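Wirnemow Hall, kitchen and dining room
Safety checklist with comments, February
Filled in by Tuấn Đào

Way in and corridor

Front door opens fully and closes by itself: Yes. It wants a good push in damp weather, but the closer has been adjusted and it no longer catches people on the heel, for which my own heels are grateful.

Mat flat, no curled corners: No. The corner nearest the radiator has lifted again. I have taped it down for now, but please could we put a heavier one on the list when we next order from Grulavura.

Corridor clear to the back door: Yes, after I moved two pushchairs and a bag of jumble. I know how handy that corner is (I have left my own bicycle there more than once), but it is the only other way out.

Emergency lighting: Tested at dusk and left running for 60 minutes. All lamps stayed on, though the one above the coat hooks is dimmer than its neighbours and I would like it looked at before spring.

Kitchen

Fridge temperature: 2 degrees at the back of the middle shelf. Lovely.

Cooker knobs and gas tap: Pass. The tap is stiff, so use your whole hand and a bit of patience.

Fire blanket on its hook: Pass. It had a tea towel hung over it, which I have moved to the rail by the sink. It's a perfectly nice tea towel and very welcome on the rail.

Kettle and toaster leads: Kettle fine. The Vorkier toaster has a nick in the lead close to the plug, so I have put it in the cupboard under the stairs with a label on it. Please leave it there until Patrício have sent somebody to mend it, however much you fancy a crumpet.

First aid box: 16 plasters left, eye wash in date, scissors missing again. If they have gone home with you by accident, just pop them back and we'll say no more about it.

Dining room

Table coverings lying flat, nothing trailing where people walk: see comment.
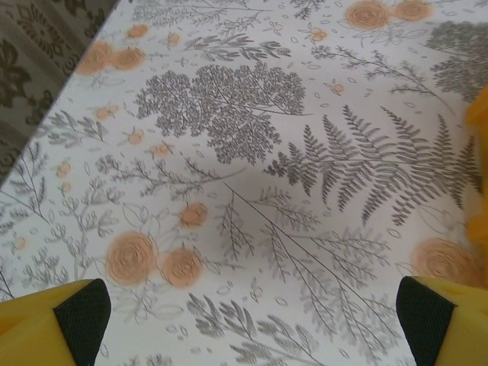
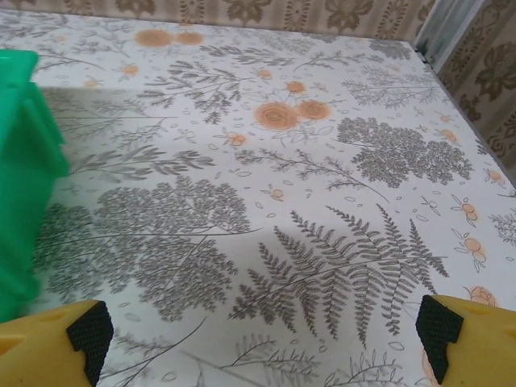
Botanical print table covering, both photos; green plastic piece at the left in the second.

Comment: Please run a hand along the edges whenever you lay a table, particularly before the lunch club, as a long drop of cloth can catch on a walking frame or a chair arm.

Chairs: All 34 sat upon, by me, one after the other, and I can recommend it as a way to spend a wet afternoon. One wobbles and has gone to the shed with string round it.

Windows open and lock: Yes, except the small one by the piano, which has been painted shut. Needs a blunt knife and a steady hand.

Still to do: mat, dim lamp, toaster, scissors, window. I'll come round again once the toaster is back.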